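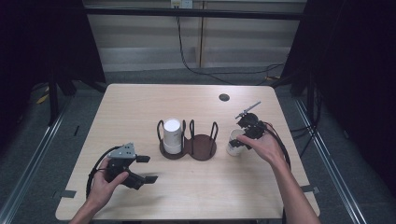 Figure 2. The double cup holder on the light wooden table, with one cup standing in the left side and the right side still open.

Home Papers Methods Notes Contact
Last updated: January 25, 2021
14 shares 3 comments

4. The half-full holder

I want to spend a whole section on the moment you see in Figure 2, when one side of a double holder has its cup and the other side doesn't. When I started this study I thought of it as dead time. You put the first cup in, you put the second cup in, you carry the thing to wherever people are sitting. My early notes from Evthorpe barely mention what goes on between the two cups, and I had to go back and watch a lot of it again with that gap in mind (my fault, and it cost us most of a month).

Let me go over the object first, because the rest depends on its shape. The holder has two round brown bases joined side by side, like a figure eight laid flat, and thin black wire loops come up around each base. The loops do the holding. The bases are just somewhere for the cup to stand. That split matters a good deal when you talk to people about it, since everybody who has trouble with the holder blames "the bottom" and then points at the wire.

4.1 Why the second cup is harder

With both sides empty, you can come at the holder from pretty much any direction. People did. They came in from the side, from over the top, over someone else's shoulder, and the cup went down inside the loops without much thought. Once one side is taken, the standing cup becomes a thing to avoid, and it's right next door. It also blocks the view. If you're seated and the full side is between you and the empty one, you're aiming partly by memory.

We asked 21 people to load the holder at a table while chatting with one of us, so that they wouldn't study their own hands too closely. Most of them slowed down on the second cup. What surprised me was where they slowed down. I had expected it right at the wire, with the cup hovering over the opening. It mostly came earlier, out over the bare table, while they were still turning the cup upright. Cristian Cabrera, who coded half the sessions and argued with me about nearly all of them, calls this "parking." I resisted the word for weeks and now I use it all the time.

A cup that gets picked up by its side, near the middle, tends to arrive at an angle. You can see a tilted white paper cup to the right of the holder in Figure 2, with its open rim facing down toward the lower left. From a position like that there are two jobs left: get the cup upright, and get it over the right-hand base. Some people do both at once in one sweeping curve, and it's lovely to watch when it goes well! The parkers do them one at a time. They straighten the cup over the table and then slide it across at the same height until it's over the opening.

I don't think either way is wrong. The sweepers were quicker and bumped the wire more often. The parkers hardly touched the wire, but a few of them set the cup down on the table halfway through and seemed to forget there was a holder at all.

4.2 Paper cups and the wire

Empty paper cups are light, and that changes everything about how they behave near a wire loop. A mug that brushes the wire pushes past it and settles. An empty paper cup gets stopped. It catches, leans, and then you have to decide whether to press down or back out and try again. Pressing down usually works, but people don't like doing it – you can feel the wall of the cup start to give, and several people told me they were worried about crushing it.

So we ran the same task with the cups part full, using cold tea, and the leaning mostly went away. I'd be careful with this result. We only did it on the last afternoon, with whoever was still around, and a part-full cup can't be picked up on its side in the first place. People held those cups from above, by the rim, which gives you a different approach to the opening altogether. What I'm willing to say is that the weight and the grip change together, and our setup can't pull them apart.

The Ciker holder, which has solid collars in place of the loops, gave us a rough comparison. Catching was rarer with it. But people also had more trouble getting cups out again, and two of them lifted the whole holder off the table along with the cup. I still prefer the wire, though I admit some of that is looks.

4.3 Which side goes first

Here I have to walk something back. In the pilot write-up I said that people fill the side nearest their stronger hand. That was based on far too few trials, and I wrote it with much more confidence than it deserved. Across the 56 loadings in the main set, the better guide was where the cups had been standing beforehand. If the stack was on the left of the table, the left side filled first, and the hand used was whichever one was free. The person's usual hand came into it only when the stack was placed dead center.

There's one more pattern I can't explain properly. When the holder was turned so that one base was near the person and the other was far away, most people filled the near side first, which then put a standing cup right in the way of the far side. They'd notice, groan, and do exactly the same thing next time. Zalewska (our second site, where the tables are longer) had even more of this. A couple of people fixed it by rotating the holder between cups. I had never thought of that, and I've used these holders at home for years.

4.4 The table

A quick word on the surface. We kept to one light wooden table with rounded corners for the main sessions and left it bare, so a holder that got nudged could move. It did move, some 28 times by Cristian's count, nearly always on the second cup. On the padded mat that Pirora lent us for the pilot it stayed put, and I think that hid the problem from us. The holder sliding away is part of what makes the second cup awkward, and people were already answering it by steadying the full side with their other hand. I had marked that hand as "idle" in the first round of coding. We recoded all of it in February of the year before last, and the tables in Section 5 use the new labels.

Next: Section 5 Back to contents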